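Somgate Tool Review Corpus: README

What it is

Somgate is a set of 700 customer reviews of hand tools, collected from the Fetomden and Foulkes store sites in April. Each row has the review text, a star rating and a product category. Treat the star ratings with suspicion. Plenty of five-star reviews describe a tool that broke.
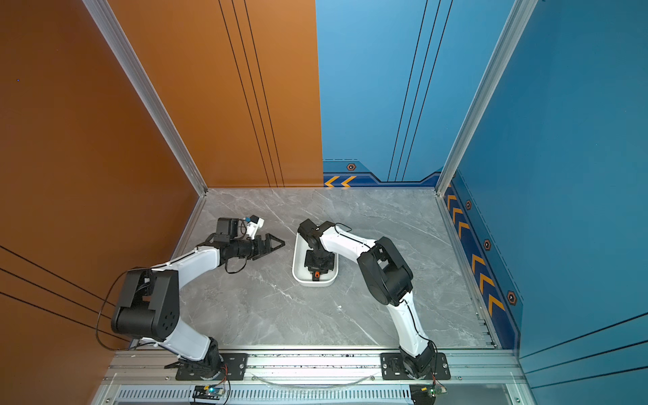

Labels

Three annotators marked each review as praise, complaint or mixed. They disagreed on 149 rows, mostly over sarcasm. We kept the majority label, and I wouldn't read much into it. Where all three differed, the label is blank.

The "verified" column comes straight from the stores. Neither store explains how it verifies anyone, so don't use it to filter out fakes.

Screwdrivers are the largest category and the worst written. Many reviews say "great grip" and stop there, and a model trained on them will learn to say the same. 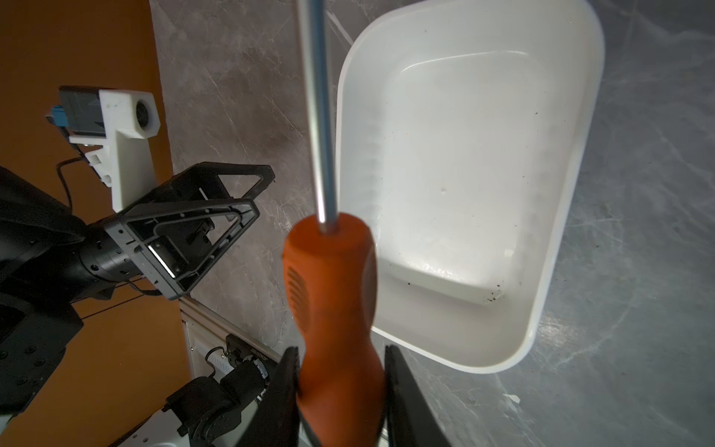
The Initz cleanup script removed 37 duplicates before release. It only catches exact matches, so reworded copies of one review are still in there.

Known problems

English only. No dates. Prices were dropped after the two stores turned out to list them differently. Anyone claiming this corpus predicts tool quality should have to show their work.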